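株式会社Tetonar 設備企画室【公式】
@tetonar_setsubi
2023年11月8日

来年度の自動化設備に関する予算計画がまとまりましたので、概要を連続投稿にてお知らせいたします。(1/7)

対象は器物の取り扱い工程です。双腕ロボット一式、グリッパー、架台および安全対策を合わせ、予算総額を2656万円といたしました。このうち本体およびグリッパーの購入費は1,800万円以内とし、残額を据付、教育、予備品に充てます。(2/7)

機種選定では、Trullholm社およびChisholm社の2社より見積りを取得しております。比較項目は可搬質量、指先部品の交換時間、保守契約の範囲、ならびに国内での部品供給体制です。評価項目は全76項目となります。(3/7)

保守費は本体価格に含めず、年度ごとの経費として別途計上いたします。指先部品は消耗品として扱い、初年度分として18組を見込んでおります。納期の長い減速機については、発注時に予備を同時手配いたします。(4/7)

既存のコンテナおよび保管棚は継続して使用する方針です。容器の寸法を変更した場合、棚の改修費が新たに発生するため、今回の計画からは除外いたしました。(5/7)

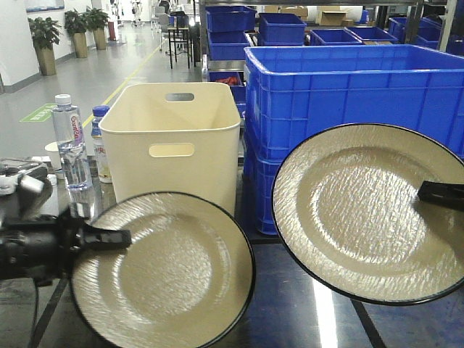 写真提供:Homach

左右のグリッパーで丸い皿を1枚ずつ立てて保持する作業です。皿は縁が細く、中央がくぼんだ形状のため、仕様書には把持幅と把持力の設定範囲を個別に明記するよう求めております。表面の光の反射が認識に及ぼす影響についても、受入試験の確認項目に加えました。(6/7)

今後の予定は次のとおりです。仕様確定後に正式見積りを依頼し、発注先を決定いたします。据付は来年6月、受入試験の期間は10日間を予定しております。仕様に関するお問い合わせは、当室の設備調達窓口までお願いいたします。(7/7)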